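Suleo double bedspread, peony print

Cream ground with large brown, beige and navy-blue flowers and blue-gray leaves. The attached skirt is brown-and-white check, with a row of small brown dots along the border.

Article no.: 2597
Finished width: 244 cm
Skirt drop: 45 cm
Wash: cold, gentle cycle, with similar colors
Dry: line or low heat
Iron: reverse side only

Ships folded from Edetti. Allow roughly 9 working days.
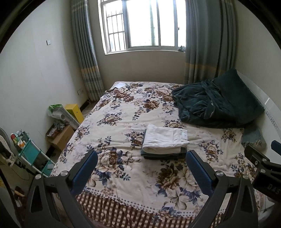

Mariann Boros: Mine shrank a little in length after the first wash, width stayed the same. I'd skip the dryer.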